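Proretti Expands Flidura Line of Table Surface Finishes

FLOSTBY, December - Proretti has added two finishes to Flidura, its range of water-based coatings for wooden tabletops. Both are intended for furniture workshops and contract interiors. They replace the earlier matte grade, which will stay available until current stock is sold.

Flidura Clear Matte and Flidura Light Tone are supplied ready to use and can be applied by roller or spray. Each coat needs 106 minutes of drying time at normal room temperature before light sanding. Two coats are specified for desks and meeting tables. Worktops that are wiped down daily need a third coat on the upper face and edges.

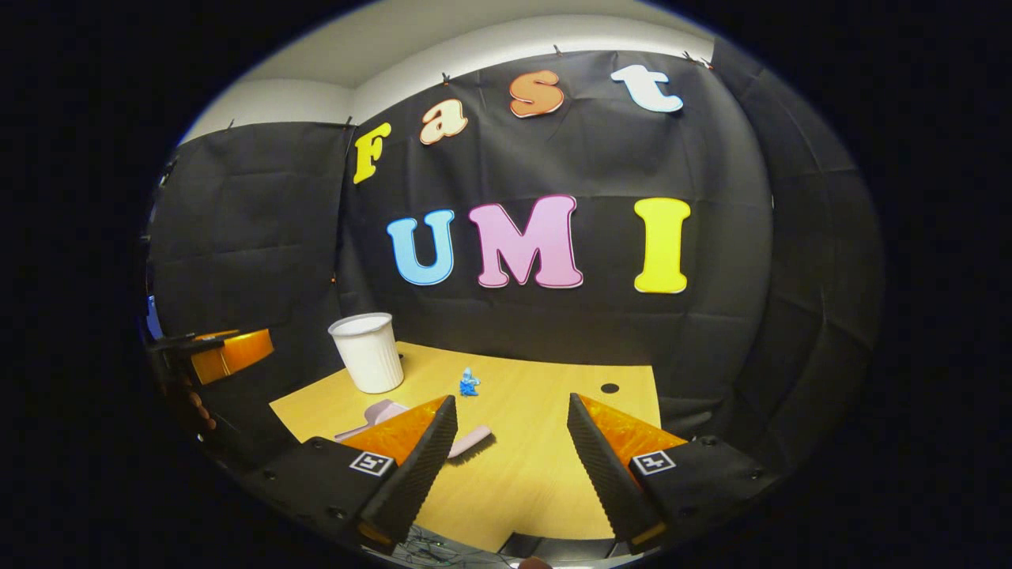 Testing and Application

Sample panels were tested at the Sjöberg finishing shop. Each panel went through 1000 cleaning cycles with a damp cloth and a mild detergent. Gloss was measured before and after the cycles, and the readings are listed in the product data sheet. Panels should be sanded and free of wax before coating. The finishes are not suitable for outdoor use or for surfaces in direct contact with hot cookware.

Availability

Both finishes are sold in 20-liter containers through existing Flidura distributors. Smaller packs are planned for repair work. Data sheets, safety sheets and color samples can be requested from the Proretti sales office in Flostby.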